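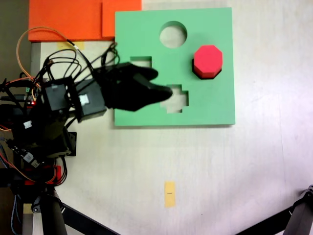 Category: Line Support > Sorting Cells > Cell 5

Ticket 577
Opened by: Meenakshi Chauhan, Flelorholm packing floor
Assigned: Satish Vishwakarma
Status: open, waiting on parts

Problem: arm on the shape board keeps stopping short. Goes out over the green board, fingers part open, sits there. Red octagon block left on the right side of board. Happened 12 times since start of shift.

06:40 Power cycled. Homed ok. Stopped again on second cycle.

07:15 Checked cables at the servos by hand, reseated what I could reach. No change. Loom is a mess, needs tidying whatever else we do.

08:05 Re-taught the pick point w/ Ramesh Pal. Ran 18 cycles clean then same stop. Suspect wrist servo, ordering one from Vukomen.

Comment, Meenakshi: can someone decide who clears it when it stops? Used to be two of us sorting, now it's me plus two other cells and I walk over every time the buzzer goes. My own rate looks terrible on the sheet and that's walking, not work.

Comment, Satish: agree. Stops should be logged against the cell not the operator. Asked Aarti Pandey to change the sheet.

Comment, Aarti: will do from the November sheet on. Also Ramesh wants to learn the re-teach properly, he did most of it this morning anyway. Can he get a login?

Comment, Satish: login requested. Pls dont clear stops with hands over the board while its powered, use the pause button frist.

11:30 Cell on manual till servo arrives. Meenakshi and Ramesh sorting by hand, other two cells covered by Brasasdale crew for now.

Next: fit servo, re-teach, redo loom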